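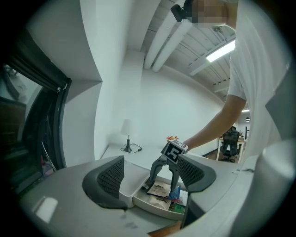

*The white tray on the bench.*

I've been looking after the old drinking fountain in the Skemwood reserve for a few years now, and people keep asking me how I clean the stone and the brass bits, so I'm finally writing it down.

First thing, go easy on the water pressure! I borrowed a pressure washer once and took the crisp edge off the carved lettering in one corner (still cranky about it). These days it's a bucket, a soft nylon brush and a spray bottle. Wet the stone properly before you start, work from the bottom up so you don't get streaks, then rinse from the top down.

For lichen I just keep it damp for half an hour and scrape with a wooden paddle-pop stick. No wire brushes, no bleach and no vinegar, especially if you've got marble or limestone anywhere near it. Vinegar eats the stuff.

- Bird mess: soak it, lift it off with an old plastic card, rinse.
- Brass spout: warm water, a drop of dish soap, dry it with an old tea towel. I leave the brown colour alone because I like it, and so did Aiman Pillai, who taught me all this.
- Rough spots on the replacement basin rim: wet-and-dry paper, 200 grit first, then 800. Only on the new bit, never the original!
- Plaque: a dab of clear wax once a year. I do mine in January when the metal's warm and it spreads like butter.

Check with your council before touching anything that's heritage listed. Ours wanted a phone call and a one-page form, and they were pretty good about it.

Next job is the drain, which is full of gum leaves again.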